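# Kitchen Automation at Sarivwood: Staff FAQ

Last revised in September. Applies to kitchen assistants, shift leads and the evening cleaning crew at the Sarivwood residence. Questions not covered here go to Josée Nguyen (operations) or to the suggestion box outside the staff room.

## Scope and schedule

**What is being automated?**

Four tasks in the shared apartment kitchens: clearing counters, loading and unloading the dishwasher, returning dry goods to storage, and picking up items dropped on the floor. Cooking, plating, medication trays and anything involving knives or glass stay with staff.

**Who supplies the system?**

The arm and its controller come from Pustska. The task software is written by Cestska and is first run in a simulated kitchen before any release reaches the building. Sarivwood holds the service contract and decides which releases are installed.

**When does the robot work?**

Between the end of lunch service and 4:30 p.m., and again after 8 p.m. It does not run during meals. Sunday is reserved for maintenance and updates, and all four tasks are done by hand that day.

**Why simulate first?**

A fault in simulation costs nothing but computer time. Each release has to complete 200 consecutive simulated runs of every task without a collision before it is considered for the building. The simulated layouts include changes in counter clutter, lighting and cabinet door position. A release that fails on run 195 starts over from zero.

**Does passing in simulation mean it will work here?**

It means the release is allowed to be tested here. Friction, wet surfaces and flexible objects such as dishcloths are modeled poorly, and the first on-site trials are always supervised by a trained operator with a stop button in hand.

## Jobs and hours

**Will positions be cut?**

No kitchen assistant position is being removed under the current contract. Two vacant evening positions will not be filled. Management has stated this in writing, and the letter is posted on the board by the time clock. The contract comes up for renewal after the first full year, and staffing will be reviewed at that point. Anyone who wants to comment before the review should do so through their shift lead.

**Will my hours change?**

Afternoon shifts keep the same length. Evening shifts in the kitchens end 30 minutes earlier, and that time is moved to the morning prep shift. Staff who cannot work mornings may ask to have the time assigned to laundry or dining room setup. Requests go to Josée Nguyen and are answered before the next schedule is posted.

**Does my job title or pay grade change?**

Titles stay the same. Staff who complete operator training receive the technical allowance already used for the boiler and lift log duties. The allowance is paid for every shift on which you are the named operator, including shifts when the robot is out of service.

**Is operator training required?**

It is optional for kitchen assistants and required for shift leads. The course is two afternoons, taught on site by Bit-na Ra of Cestska. Training time is paid as regular hours. The final check is practical: start a task, pause it, stop it, free a held object, and write a fault entry.

## Daily work

**What do I need to do before a run?**

1. Clear people and pets from the kitchen and put the chain across the doorway.
2. Remove knives, glassware and open containers from the counters.
3. Close the upper cabinets.
4. Check that the dishwasher door opens fully.
5. Select the task on the wall panel and sign the run sheet. 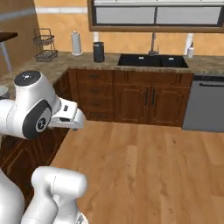 **Where is the run sheet kept?**

Run sheets are on the clipboard next to the wall panel in each apartment kitchen. Completed sheets go in the gray tray in the shift office at the end of the day, and Adanech Degefa enters them into the log the next morning.

**Can I be in the kitchen while the arm is moving?**

Only if you are a trained operator and the task is set to reduced speed. Everyone else stays behind the chain. If someone enters, the floor scanner pauses the arm, and an operator has to clear the pause at the panel. Do not treat the scanner as permission to walk in.

**What happens if it drops something?**

The arm stops and the panel shows a yellow notice. If the item is intact, the operator can select Retry once. If it is broken or has spilled, select End Task, wait for the arm to park, and clean up by hand. Do not reach under an arm that has stopped but not parked.

**How often does it need help?**

In the supervised trial, operators stepped in on 71 runs. Most of these were for stacked bowls and for drawers that had been left slightly open. The current release handles partly open drawers. Stacked bowls are still a known problem and should be separated before a run.

**Is it faster than a person?**

It is slower. An experienced assistant empties a dishwasher in a fraction of the time. The benefit is that the work happens while staff are doing something else. Shift leads should plan on that basis and should not schedule a run when the dishes are needed within the hour.

**What if I am short-staffed and it goes down?**

The tasks go back to manual, in this order of priority: dishwasher, counters, floor, dry goods. Dry goods may be left until the next day. A shift that loses the robot for more than two hours can call the relief list, and the lead does not need approval to do so.

**Do I still have to wipe the counters?**

Yes. Clearing and sanitizing are separate tasks, and the robot only does the first. Sanitizing is signed off on the hygiene sheet by the person who did it, as before.

## Safety and health

**Who can press the emergency stop?**

Anyone, at any time, trained or not. There is one stop button at the doorway and one beside the wall panel. You will not be asked to justify a stop. Only an operator may reset it.

**Was this reviewed for injury risk?**

Assefa, the outside safety consultant, reviewed the kitchens before the supervised trial and again before regular use. The second report added the doorway chain and lowered the permitted arm speed. Both reports are in the shift office and can be read during paid time.

**Does it reduce lifting and bending?**

For floor pickup and the lower dishwasher rack, it does. It does not help with stock pots, delivery crates or trash. Pramila Tyagi keeps the strain and injury record and will report changes at the spring staff meeting. Until then there is not enough data to make a claim either way.

## Monitoring and data

**Do the cameras record staff?**

The cameras on the system are active only during a run. Images are held on the controller for fault review and then overwritten. Faces are blurred before any clip is sent to Cestska. Clips may not be used for attendance or discipline – this is a clause in the site agreement, and a copy is attached to the posted letter.

**Is my intervention rate tracked?**

Interventions are logged by kitchen, task and software release. The operator's name appears on the paper run sheet but is not entered in the log. A high count in one kitchen is treated as a layout or software question.

**Can I suggest a task, or ask for one to be taken off?**

Use the suggestion box or write to Séverine Marchal, who meets with Cestska every month to set the task list. Mug sorting was removed after requests from the evening crew – it took longer to correct than to do by hand. Table wiping has been requested several times and is in simulation now. No date has been set for it.

**Who do I call for a fault?**

- Arm will not park, or a warning light stays red: Pustska service line, number on the controller door
- Task starts but does the wrong thing: Bit-na Ra, weekdays
- Scheduling, pay or training questions: Josée Nguyen
- Injury or near miss: shift lead first, then Pramila Tyagi the same day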